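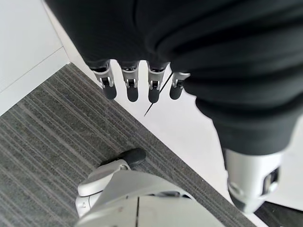
URKELEN, May

My project started with a complaint, which was that black cloth is boring. I said it out loud in the first seminar, and Mireille Lecomte, who runs the course, wrote it down and handed it back to me as my topic. So I have spent most of a semester looking at black fabric in a bright room, and I take it back, more or less.

The question I ended up with was pretty simple: how much of what we call black do we really see as black once the cloth is hanging in folds over a pale floor? Laid flat on a table, a matte black is just a dark shape. Let it bulge and crease and you get thin gray lights running along the ridges, and the valleys go so deep you lose the surface completely. The bright white floor makes this a lot stronger. I'd read that pale floors bounce light upward, but I hadn't thought about what it would do to the underside of a fold (it's lovely, go look at a black coat over a white tile sometime!).

I bought three fabrics for the tests. Feker is a thick cotton with a brushed face, Tiêu is a thin knit that stretches in both directions, and Flarnus is the stiff one everybody in class hated sewing. I cut each piece 229 centimeters long, mostly so I could hang them from the same rail and have some left to pool at the bottom. Feker was the heaviest by far, 459 grams on the mail scale. I wish I'd written down the other two before I cut them up for sleeves.

The sleeves were a detour, but I'm keeping them in the report. A hanging length of cloth only really folds one way, top to bottom, and after two weeks I was tired of drawing the same vertical lines. A sleeve gathers and twists, and where it narrows you get these small crowded creases that act totally differently from the big rounded ones higher up. Tiêu made the nicest sleeve and the dullest curtain. With Feker it was the other way around. Flarnus made a sleeve like a stovepipe and I gave up on it.

For each test I did a pencil drawing first and then a tone chart with 40 little squares, pure white in one corner and the softest black pencil I own in the other. I matched each part of the cloth to a square. This sounds scientific and it mostly was, except that my eyes got tired after lunch and the afternoon charts all came out darker than the morning ones. I redid the worst of them on a Monday with the blinds up, and after that I only worked before noon.

What I found: on the thick cotton, the ridges landed in the middle grays far more often than I'd have guessed, and I almost never needed the blackest square except down in the creases. The knit stayed darker overall because it clings and doesn't make proper ridges. Over carpet, everything dropped a few squares. I moved the rail back and forth across the carpet edge to check, and the change showed up within one step, mainly on the lowest folds.

Problems, there were a few. Lint is the big one. Black cotton picks up everything, and under strong light each speck reads as a highlight, so I went through a whole lint roller and then borrowed another. Also I should have kept the rail at one height. I raised it partway through to get the Feker off the floor and never put it back, so the early drawings don't compare well with the later ones.

If I had another month I'd do the whole thing again with a white cloth over a dark floor. Mireille thinks I should stay with black and try lamplight. I've already got the leftover Tiêu pinned up over my desk at home, so she'll probably get her way.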